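3.2 Containers and work surface

The households in our study kept their small kitchen things in many kinds of container, and these were difficult to compare. For the sorting sessions we therefore chose one type of open plastic bin and used it with all participants. The colour was decided after a short trial in September, in which Takeda and Sasaki asked people at the Kobori community kitchen which bin they noticed first when they entered the room. Red was named most often, and it was also easy to tell apart from the brown and beige of the tables.

In total 109 persons took part, and 86 of them finished both sessions. Each session lasted 28 minutes. At the start, the bin was put on the table with a long side towards the participant. We did not fix it to the surface, so that everybody could turn it or pull it closer if they wished. How often this was done is reported in Section 4.

The tables were of light wood with a polished finish. We considered covering them with a grey cloth, as in the earlier Clarneo study, but several participants told us that a cloth made the table feel like a laboratory. The wood was left as it was. One disadvantage is that the polished surface reflects bright light and the bin itself, as can be seen in Figure 3. For this reason the colour values were measured on the wall of the bin only, and the reflections on the wood were left out of the analysis.

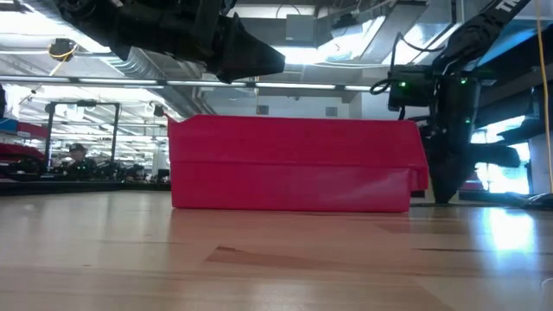 Figure 3. The red bin on the wooden table, seen from its long side.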